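Ticket 2180: Left gripper drops out after idle, Yaman fingers vs. Avberg fingers
Status: Open
Opened by: Zoltán Kun
Site: Fallstead living room setup
Controller: Sakolcombe, both arms

Problem

After 24 seconds with no command, the left gripper stops reporting position. The arm still moves. The right gripper on the same bus is fine. First logged on 13th December during the pointed-finger comparison.

Checked so far

Swapped the left and right gripper cables at the wrist. Fault stayed on the left. Swapped the controller ports. Fault moved to the right – so the port or its config, and the gripper itself is cleared.

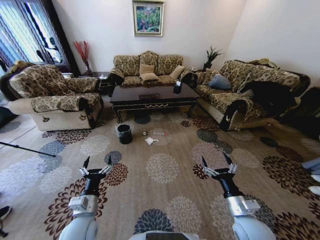

The config dump shows the left port with an idle timeout of 800 ms and the right port with 1,995 ms. Both should match. I don't know where the 800 came from. It is not in the Avberg profile, and the Yaman profile leaves the field blank.

Set both ports to 1,995 ms and power cycled. Left gripper held its report through three idle periods, then dropped on the fourth. Better, not fixed.

Steps to reproduce

1. Load the Yaman profile on both ports and home the arms.

2. Open both grippers and hold them over the carpet, facing the wastebasket and the crumpled paper. Send nothing until the timeout passes. 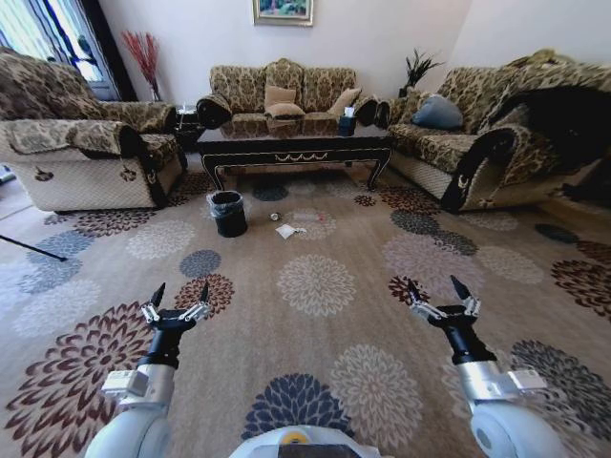 3. Send a close command to the left gripper only. With the fault present, the log prints "no state" and the command is queued.

4. Send any command to the right gripper. The left queue then clears and the gripper closes late.

Still to do

Repeat with the Avberg profile. Firmware on the left port needs to be read out too – I only have the version for the right one. Please leave the finger comparison results out of the report until both ports run the same settings.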